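Lista de comprobación previa a proyección, sala 2
Cine Itetgate, ciclo de terror en 35 mm
Revisión: abril. Aforo autorizado: 22 filas, según plano 2456.

1. Cabina de proyección
Extintor de CO2 en su soporte, precinto intacto: CONFORME
Extracción de la lámpara en marcha antes del encendido: CONFORME
Tapa del portalámparas cerrada: CONFORME
Comentario: el contador marca 3572 horas en el rectificador Cuypers. Pedir fecha de mantenimiento al servicio técnico de Aketholm.

2. Copia y bobinas
Empalmes repasados en la mesa de rebobinado: CONFORME
Perforaciones sin desgarros: OBSERVACIÓN
Comentario: bobina 4, perforación mellada en el lado de la banda sonora. Reparada con cinta. La copia vuelve a Gircombe con parte de daños.

3. Sala
Balizas de peldaño encendidas: NO CONFORME
Comentario: fila 21, lado izquierdo, baliza fundida. La fila queda fuera de venta hasta su sustitución.
Salidas de emergencia libres y barras antipánico probadas: CONFORME
Nivel sonoro medido en el centro de la sala: CONFORME

4. Avisos al público
Cartel de luces estroboscópicas en taquilla y en puerta: CONFORME
Calificación por edades visible: OBSERVACIÓN
Comentario: falta en el cartel del pase de las 22:00. Reimprimir.

5. Cierre
Lámpara enfriada antes de cortar la extracción: pendiente del último pase.
Las partidas no conformes se repiten en la inspección siguiente. Conservar la hoja en la carpeta de cabina.

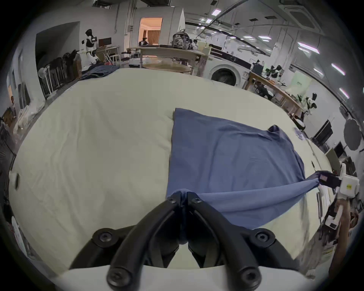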